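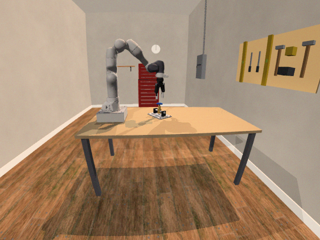

A small valve assembly with a blue round handle on a wooden table.

Ukbridge, 14/04/2019

STASUS OPENS FREE HOME PLUMBING EVENINGS TO ALL UKBRIDGE HOUSEHOLDS

Stasus, the family plumbing supply house on Tlapale Street, is delighted to invite its neighbors to a new run of free evening classes on looking after the water pipes at home. The classes grew out of chats at our front counter, where so many of you have told us (often with a laugh, sometimes with wet shoes!) that you have no idea where your main shutoff is.

There will be 12 evenings in all, running through July, and each has room for 30 people. We'll begin gently, with finding the shutoff and reading a water meter, and go on to dripping faucets, running toilets, and getting pipes ready for a cold snap. Children over ten are very welcome with a grown-up, and there will be coffee and, if our bakers in the back office keep their word, lemon bars.
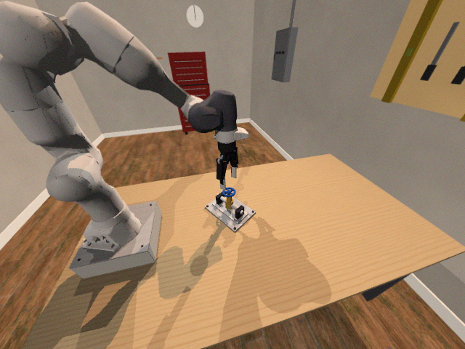
Everyone who comes to at least 3 evenings will take home a Perkiteck starter kit with an adjustable wrench, a roll of thread tape and a handful of washers in the common sizes. You don't need to bring any tools of your own, though if you have a stubborn old faucet sitting in a drawer, please do carry it in and we'll have a look at it together.

Last year's spring open house raised $1,715 for the Ukbridge library roof, and we were so touched by the turnout that we wanted to do something longer this time. A donation jar for the same good cause will be out every evening.

Sign up at the Stasus counter or by phone during store hours. Parking is behind the building, and the side door has a ramp.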